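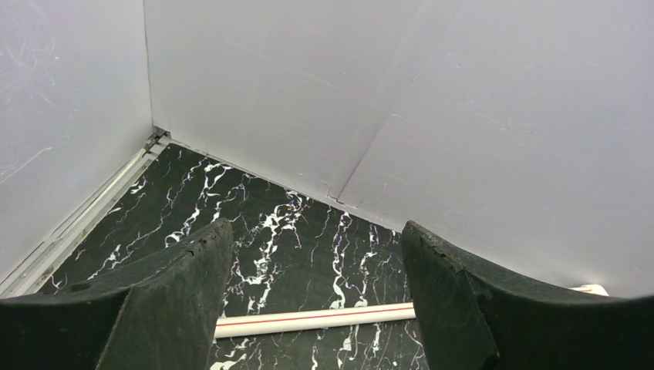
Issue 18

Dustance Working Rules for Gripper Cells
Frequently Asked Questions

These questions were sent in by teams that use the Dustance Working Rules in their own laboratories. The answers explain the rules as they stand in this issue. They do not replace the full text, and where the two differ the full text applies. Last reviewed 11/12/2019.

General

Who has to follow the rules?
Every group that runs an arm with a powered gripper in a shared Dustance room, including visiting groups. Partner sites at Tresby and Vonia have adopted the same text with small changes to the sections on booking and storage. Staff at those sites should ask for the local copy.

What counts as a cell?
A cell is the arm, its gripper, its cameras, the work area, and any walls or panels that enclose the work area. Parts that are fixed to a wall or panel belong to the cell. Loose parts brought in for a task do not, and they are covered by the section on workpieces.

Are the rules a safety standard?
They are a set of good practices for daily work. They sit beneath the safety assessment that each cell must already have, and they may never be used to relax it.

Gripper fingers and pads

How often should fingers be inspected?
Before the first run of each day, and again after any contact with a wall, a rail or the floor of the cell that was not part of the task. The operator checks the tips, the edges and the mounting holes and enters the result in the cell log.

May a finger with a chipped or ragged tip remain in use?
A chipped tip may remain in use if three conditions are met. The damage must lie outside the contact face, the finger must still close evenly against its partner, and the damage must be written in the log with a photograph. A crack that reaches a mounting hole always means replacement.

Should fingers be replaced one at a time or in pairs?
In pairs. A new finger set against a worn one changes the grip center, and the results of a task recorded before and after the change can no longer be compared.

What is the service limit for a pair?
The limit is 1,000 closing cycles between full inspections. At a full inspection the pair is removed from the arm, cleaned and measured. One reader reported a pair that had reached 1,239 cycles without visible damage. The limit still applies in such cases, and the runs past the limit should be marked in the log.

Work area and workpieces

Does the floor pattern of the work area matter?
It matters whenever a camera is used to find the workpiece. A strongly veined or speckled surface can hide the edges of a thin object, and a plain surface can make a white object hard to separate from its background. The rules do not forbid either kind. They ask that the surface be named in the task sheet and left unchanged for the whole series.

How should thin rods and tubes be handled?
The task sheet should state the grip point, the approach direction and the opening width of the fingers before descent. Where a rod lies near a wall, the approach should be planned so that neither finger passes between the rod and the wall.

Must debris be cleared between runs?
The work area is to be wiped at the start of a series and whenever the operator sees debris near the path of the fingers. Rails and wall joints collect dust more quickly than open floor and should be cleaned with a brush.

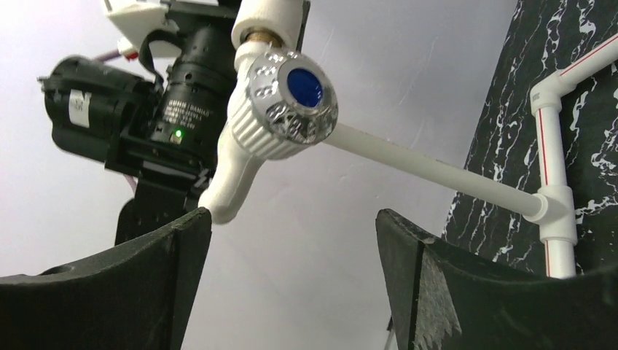 Who may change the force limit on a gripper?
Only the person named as cell lead on the current task sheet may change it. The old value, the new value and the reason are entered in the log before the next run.

Fixtures, cables and records

What is required for taps, valves and pipework used as test fixtures?
The fixture must be fastened so that it does not shift when a handle is turned. The turning range should be written in the task sheet, and the arm must stop short of both ends of that range. Fixtures connected to a live water supply need separate approval.

How should camera cables be routed?
Cables should follow the arm with enough slack for its full reach and should be kept clear of the fingers at every opening width – including the widest.

How long are cell logs kept?
Logs are kept for 46 months after the last entry. Sites that use the Ahmadpour log template may store them in electronic form only.

When will the next issue appear?
The next issue is planned for July. Questions received after it closes will be held for the one that follows.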